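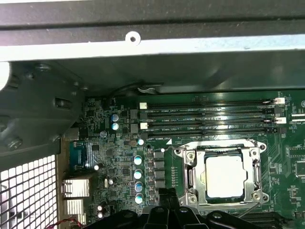

Placa base en el interior de una caja metálica.

Última actualización: 2 de enero de 2020
Tiempo de lectura: 2 minutos

Registro de microchips: cambios en las fichas de acogida

El refugio de Zeritz ha unificado con el de Brusutov el registro de identificación de perros y gatos. Las fichas de ambos centros se consultan desde julio en una sola base, Gebru, que admite hasta 600 animales en acogida simultánea. El código del microchip pasa a ser el campo principal; el nombre del animal queda como dato secundario y puede repetirse.

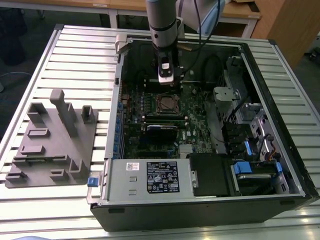 La lectura del chip se hace al ingreso y de nuevo antes de la entrega. Si el lector no detecta señal entre los omóplatos, se recorren cuello, hombros y costados, siempre a baja velocidad y con el lector pegado al pelo. Los chips desplazados se anotan con la zona exacta en «Observaciones».

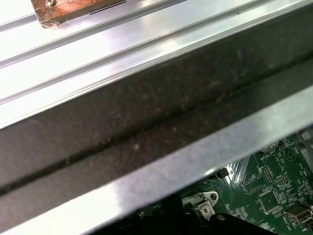
En las camadas sin destetar, los cachorros figuran en la ficha de la madre con un sufijo numérico – del 1 al 99 – hasta que se les implanta chip propio. El sufijo no se reutiliza, tampoco en caso de baja. Las madres lactantes no se trasladan entre centros sin autorización veterinaria, y el traslado incluye a la camada completa.
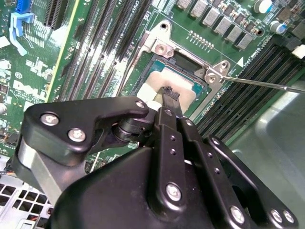
Las casas de acogida comunicarán pesos, desparasitaciones y vacunas mediante el formulario Ullar. Quedan dos campos pendientes de revisión: fecha estimada de nacimiento y resultado del test de leucemia felina. Mientras tanto, ambos se envían en papel junto con la cartilla.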